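Spring notes: seeds, swaps and the hall table

Quick one this time, I'm typing between loads of washing and the post goes in an hour. April 16, 2022 already and my tomatoes are the size of eyelashes.

First things first. The seed swap is on, same hall in Pornow, doors at ten, tea from half past. Bring whatever you've got. Envelopes, jam jars, a twist of kitchen roll with a name on it. PLEASE write the name on it. Last year we had a whole shoebox of mystery beans and Perla Tovar planted the lot up her back fence and got runner beans, more runner beans and one thing that may have been a sweet pea. She says she'd do it again. I wouldn't.

Entry is 60p, under-fives free, and that covers the hall and the milk. If you've no seeds to bring, come anyway and take some. You can pay us back in courgettes in August, God knows everybody does.

Sowing now, in no order:

Beetroot. Soak overnight if you remember. I never remember and they come up fine, just slower.
Peas, second lot. The first lot went to the mice. All of it, one night.
Leeks, if you haven't. You're late but so am I.
Lettuce, a pinch every fortnight. Not the whole packet!! I say this every year and every year I sow the whole packet.
Poppies and the other tiny stuff. See further down.

Hold off on beans, squash and sweetcorn till May is well under way. I know it was warm last week. Els Smits lost 16 squash plants to one clear night two years back and she had them under fleece, so don't come crying to me.

Right, tiny seed. Had three emails about this so here goes. Poppy, foxglove, lobelia, snapdragon, anything that looks like pepper when you open the packet. Don't shake it out over the bed. Tip it on to something white first, a sheet of paper or an old plate, so you can see what you've got and what's only chaff. Then mix with dry sand, a spoonful or so, and sow the sand. You'll see where you've been. Don't cover it. Water from underneath, stand the tray in the sink for a bit, otherwise it all washes into one corner and you get a tuft.

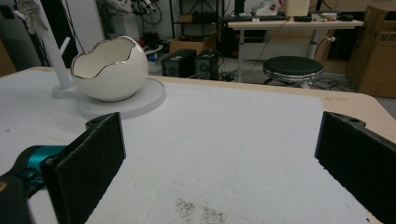 5 min read

Annelore Kasten wants it known that she uses semolina in place of sand and always has. Fine. Whatever is in the cupboard. She also folds her paper down the middle and taps it along the row with one finger, and her rows are a lot straighter than mine so maybe listen to her.

Labels. Pencil, not pen. Pen is gone by June, pencil is still there in the autumn. I've tried the posh copper ones and the slugs didn't care and neither did I.

Compost. The bulk order is in, we've gone with Dinsa again, peat free. A bit lumpy straight from the bag so sieve it for seed trays, don't bother for pots. Collection is from Jericho Javier's drive, NOT the hall, the hall were not happy last time. Knock first, the dog is loud but daft. If your name's not on the list there may be a few bags spare, ask him nicely and take cash.

A few of you asked after the Hurnia potatoes. No luck. The grower's website has been giving a 404 since the winter and the phone rings out. If anyone has saved tubers and they're clean, I'd take three or four off you. Would swap for shallots, or a rhubarb crown, or both, I'm quite keen.

Also wanted: big pots, any colour. A water butt lid. Somebody with a van who could do one trip to the tip. And the long-handled hoe which went home with somebody after the dig day, no questions asked, just lean it by the hall door.

Aisyah Liew is doing the table on saving your own seed again, it was the busiest one last time and she ran out of handouts by eleven. She'll start with tomatoes (the smelly jar method, you have been warned) and then lettuce, which is easier than people think, you just let one bolt and stick a paper bag over its head. If you've got kids bring them to this one, they love the jar. She needs clean jars with lids and small envelopes. Old wage packet ones are ideal if your the sort of person who still has a drawer of them.

Cakes: two so far. Two! Come on. Shop ones are fine, nobody's judging, put them on a plate and I'll say nothing.

Setting up is from nine if you can lift a trestle. Clearing up is whenever it stops.

Must run, machine's beeping.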